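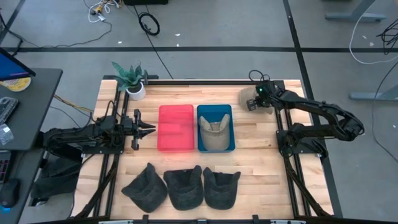 Sorting caps by remote control: how we record a demonstration

These are the steps we follow on the two-arm table at Domthorpe. Kadir Gezer wrote the first version and I have added what I learned in my first 310 recordings.

1. Put both bins near the far edge of the table, side by side. Check that both arms can reach inside them.

2. Place the dark caps by hand along the near edge. Change the spacing a little each time. If every start looks the same, the robot learns only that start.

3. Open both grippers before you press record. Take hold of the controllers slowly — the arms follow you at once.

4. Pick a cap by the soft part and close gently. Soft cloth folds when you push it, so come down from above. The tan caps go in the bin that is blue or teal, depending on which camera you look at. On the wrist view the other bin looks pink, but it is the red one.

5. Keep the second arm open and high while the first one works. Look at the wrist view before you lower anything. 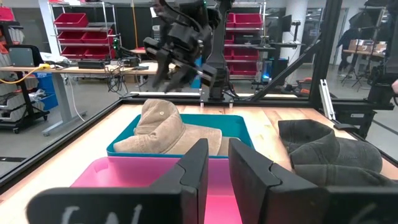

6. Stop the recording when both arms are back in their rest position. Delete it if you dropped a cap outside the table.

How many to record

We ask each operator for 445 good recordings. After nine in a row, take a short rest, because tired hands make jerky movements. Questions about the controllers go to Rakiya Sani.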